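How I Finally Got Our Bed Sheets White and Soft Again

I have been meaning to write this one up since December, when my guest sheets came out of the closet looking like old teeth. I'd put them away clean! They had been folded on the shelf for months with nobody touching them, and there they were, all yellow along the folds. I asked my neighbor Seija Tuominen what she does (she ran the laundry at a little inn called the Skinmont for 21 years) and she laughed at me and then told me pretty much everything below. I've changed a few of her steps to suit a regular home washer, so if something goes wrong, blame me.

What you'll need

A big container or a clean sink or tub
Oxygen bleach powder, the plain kind with no perfume
Your normal detergent
White vinegar
Dish soap, for greasy spots
A soft brush or an old toothbrush
An afternoon when you don't need the bed

This is for cotton and cotton blends. Please don't do it to silk or wool. Oxygen bleach eats at those fibers and you will be sad.

Why sheets go yellow in the first place

Mostly it's us. Skin oil, sweat, night cream, hair stuff. A normal wash gets a lot of it but not all of it, and whatever stays behind slowly turns color in the closet. Too much detergent makes it worse – I was filling the cap to the top every time, and my towels had gone stiff as well. If you have hard water like we do here in Gautam, the minerals hang on to the leftover soap and you end up with a dull gray film on top of the yellow. Lovely.

Step 1: Rinse out the old soap

Run the sheets through a warm wash with no detergent at all. Look through the door halfway along if you have a front loader. Mine had suds! With no soap in the machine! If yours does the same, run it a second time. You want the water looking plain before you move on.

Step 2: Treat the worst spots

Pillowcases and the top edge of the sheet need extra help. Rub in a little dish soap with the brush, wait 20 minutes or so, and don't scrub so hard that you rough up the cloth.

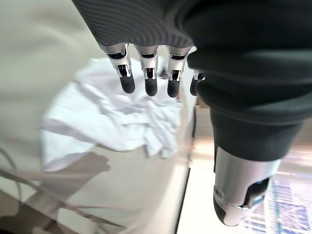 Soaking is where most of the work gets done, and it's also where I used to cheat. I'd give things half an hour and wonder why they looked the same. Seija's rule is 6 hours minimum, overnight if they're really bad. Dissolve the powder first in the hottest water the care label allows, stir until you can't feel grit on the bottom, and then add the fabric. For one or two pillowcases or a napkin you don't need to fill the tub. A round white container like the one with the crumpled white cloth in it is a good shape for small things, as long as it's deep enough to keep them covered, and with white you'll notice right away if the water is turning a funny color. A full sheet needs far more room than you think. If it's wadded up tight, the middle stays dingy and you get clouds.

Step 3: The long soak

Follow the amount on your package, they're all different. I use the store brand from Vudano, and it does fine. Push everything under and squeeze out the air bubbles, then put a plate on top if it keeps floating up. Wear gloves if your skin is fussy. Mine gets itchy and red and I always forget until it's too late.

Come back every couple of hours and swish it around. The water will probably go the color of weak tea. It's gross and also very satisfying. If it looks really brown and your fabric is still yellow, dump it and mix a fresh batch, because the powder loses its oomph after several hours and leaving things in the old water won't get you any further.

Two warnings. Never mix this with chlorine bleach or with vinegar in the same water. And don't seal a lid on it, because it gives off gas as it works and needs somewhere to go.

Step 4: Wash like normal, but with less soap

Wring the sheets out and put them straight in the washer. Use half the detergent you usually would. Half! Pick warm or hot depending on the label and turn on the extra rinse. I put a splash of white vinegar in the softener drawer so it goes in at the end, well after the bleach powder is rinsed away. Check your washer manual on that one, some makers don't like vinegar on the rubber parts. I skip fabric softener altogether now. It coats the cotton and then you're back to square one.

One set of sheets per load, too. I know it feels wasteful. When I crammed in two sets, the fitted sheet swallowed everything else and came out in a big wet ball with dry pillowcases inside it.

Step 5: Check before you dry

Hold everything up by a window before it goes anywhere near the dryer. Heat can set whatever is left. If you still see yellow, go back to Step 3 and do another round. My guest sheets took two soaks, and one pillowcase took three.

Sun is the best finish if you can get it. Hang them while they're damp and let the light work on them. Otherwise, use low heat and take them out while the hems are still a tiny bit damp, then lay them flat on the bed to finish. They come out much smoother that way.
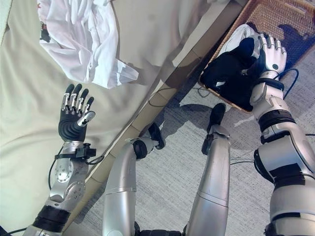
Give the hems a good tug while you're at it, one person at each end if you have help, and smooth the corners with your palms. I don't iron sheets. Seija does, and she thinks I'm a savage.

Putting them away so it doesn't happen again

Make sure they're bone dry. Even slightly damp sheets will go musty and then yellow. I keep mine in a cotton pillowcase from the same set, which lets them breathe and means I can grab the whole bundle at once. No plastic bags, and no cardboard boxes, which can leave brown marks. If your shelves are bare wood, line them with an old cotton towel. I refold the guest set every few months along different lines so the creases don't get a chance to color.

A few questions I've had by email

Does it work on cream or ivory sheets? Yes, it lifts the stains, and the ones I've done kept their color. Test a corner first, especially if they're dyed dark.

Can I use it on mattress protectors? The cotton-topped ones, sure. Keep the water just warm if there's a waterproof backing, and no high heat in the dryer.

What about rust spots? Different problem, and oxygen bleach won't touch them. I used lemon juice and salt on a tablecloth once and it mostly worked. I still have to write that one up.

Updated May 2025 with the note about vinegar and washer seals – thanks to the reader in Wimolov who wrote in about hers.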